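Search this site Enter keywords Go

Clisetti cell: progress report to the program office

1 June 2024
By Shoshana Crenshaw

The cell is back up and I'm very pleased with how it's running! Since the February report we have finished two of the three jobs you funded: the new wrist harness is in, and the gripper fingers have been replaced on both sides. The third, the spare controller from Dvorak, is on order.

The harness took longest. The old one rubbed at the wrist joint every time the arm turned past its home position, and we were losing the camera signal in the middle of runs. Alaric Nguyen-Tran rerouted it with more slack at the elbow and wrote up the steps so the next person can do it from the sheet. We then ran 205 cycles without a dropout, which made for a very cheerful afternoon.

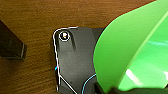 Glossy green plastic is still the hardest material we handle. Glare confuses the wrist camera, and an overlap or a fold can look like an edge to the Fillik software. Alaric lowered the exposure and we now check the view at the start of each shift, before anything moves. Grip force is set to 80 on the controller's scale for sheet goods. I'd like to try it lower once the new finger pads have worn in a little.

Routine care is now on a card at the cell: wipe the lens, check the finger screws, look over the cable ties, re-home the arm. Zuketti has agreed to keep a set of finger pads on the shelf for us, so a torn pad should cost us minutes and no longer a week.

Still to do: fit the Dvorak controller, repeat the cycle test with it, and train the second shift. No change to the budget is requested.

Comments (3)

M.T. Which ties did you use at the elbow? Ours keep slipping.

Alaric N-T: Hook and loop, the wide kind. Leave them looser than feels right.

pkl_ops Could you post the care card? We have the same arm and no card.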